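Two-arm setup for a test kitchen: am I about to waste the budget?

halton_ops
We do recipe and cookware testing, small shop, and my boss Ifeoma Odukoya wants an arm pair on the bench by August. Job one is lids. Lift the lid, deal with the pot, put the lid back, all day.
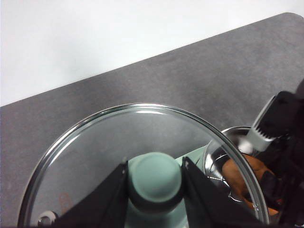

The quote in front of me is from Pravton. Two arms, parallel grippers, wrist cameras, and a "kitchen skills package" billed every month at 439. The sales guy keeps saying lids are solved. I've heard "solved" before, about a dishwasher loader that now holds up a shelf in our storeroom. Has anyone here paid for one of these packages and still been glad a year later?

spyros_p
Which lids? Glass with a metal rim and a round knob is the friendly case. Two flat fingers either side of a knob, fine. Ask them to do a loop handle, or a knob with grease on it. Then ask again with the lid hot and the glass fogged over, and watch how fast the meeting ends.

halton_ops
Mostly glass, soft-feel knobs. Some loop handles. Grease, yes, it's a kitchen.

TinDang
I'd skip the skills package completely. We bought the arms bare from Boter and taught our own motions. Took a while and there was swearing but there's no monthly bill. 439 a month for somebody else's lid routine is nuts.

binta.ekpo
@TinDang you have two people who can write that stuff. Halton sounds like they have zero. "Took a while" was how long, and who was paying your wages?

TinDang
Fair, it was most of a winter. Still cheaper.

binta.ekpo
Cheaper than what? You never put your hours in the total. I've seen your spreadsheet, Tín.

spyros_p
Can we talk about fingers. Every quote I get has one set of fingers in it. Then you find out that the flat ones slide on a domed knob, you want padded ones, those are 69 a pair, and they wear out. Our shop went through so many pairs I stopped showing anyone the invoices. Put a line in for fingers. Put another one in for whatever tool the second arm is holding, and the mount for it.

halton_ops
The quote says "end effector accessories as required." No price.

spyros_p
lol. Get the price.

ayo_adeleke
Slightly different view from the others. I run the bench at Danladi and we've had a pair going on cookware for two product cycles. The package we pay for is decent. It isn't magic, it drops things, but it puts a lid on a pot better than what I'd have come up with. What I'd fight over is the trial terms. Make them do 200 lifts on your own pots, on your own countertop, under your own lights. Shiny steel and clear glass mess with cameras and a demo room is lit to hide that. Whoever counts the drops should work for you.

TinDang
200 is nothing. Ask for 1,000.

ayo_adeleke
They'll say no to 1,000 and you'll get zero. Ask me how I know.

binta.ekpo
Agree with Ayodele on the trial, disagree on "decent." Ours would set the lid down and call it a success with the rim sitting crooked on the pot. The log said done. If nobody's looking at the pot you've bought a very expensive way to be wrong. Get it in writing what counts as a finished lift.

ayo_adeleke
Was that before they added the re-seat check? Ours catches most of those now.

binta.ekpo
"Most."

halton_ops
OK so what I'm taking to Ifeoma: trial on our pots, written definition of done, real prices for fingers and tooling, and monthly billing we can quit. She's going to ask why we need two arms at all.

spyros_p
Good question. Do you? If a person is standing there loading the pot anyway, one arm can hold the lid.

halton_ops
The pitch was one arm holds the lid while the other one works in the pot. Which sounds great, but every time I ask about the two of them bumping into each other over one pot I get a PDF.

TinDang
They bump. Budget for a wrist camera cover.

ayo_adeleke
They bump less if you give them room. How deep is your counter?

halton_ops
Not very. There's a wall right behind it. Measuring Saturday when the bench is clear, will post the depth.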